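**Storage unit locks, what are you all using?**

**mudflap_tuan** · 2024-03-22
Just got a unit at Gralley Storage, 2 year lease. They want 900 up front which is whatever, but the office pushed their disc lock on me for extra. Is it worth it or do I just bring my own

**cuc_la**
Bring your own. Been at Gralley since January, they can't make you buy theirs. Read the lease tho, mine says one lock per door

**drurkis**
Disagree. The disc ones are harder to cut. Cheap padlock = gone in seconds with bolt cutters. Ask me how I know (unit 729, my old bikes)

**cuc_la**
ok but if someone brings a grinder niether one is gonna help. Get insurance, keep the good stuff at home

**drurkis**
Insurance wanted a receipt for everything. Got 200 bucks for bikes worth way more. So no, the lock matters

**mudflap_tuan**
Ugh ok. No bikes in mine, mostly my moms furniture and boxes of dishes. Was thinking of plain keyed padlocks, red ones like these

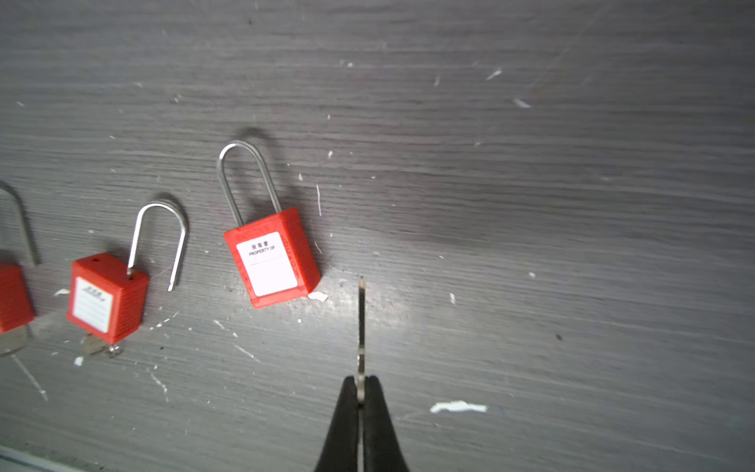
Also do I leave a spare key with the office or is that dumb? My sister needs to get in when I'm out of town

**cuc_la**
Dumb. Give it to your sister direct. The office lost a neighbor's and they had to drill the thing

**drurkis**
^ agree for once. And put a tag on the key, but dont write the unit number on it

**mudflap_tuan**
Fair. Still not sold on the disc lock for dishes lol. Will check the lease tonite, does anyone know if the gate code changes every month?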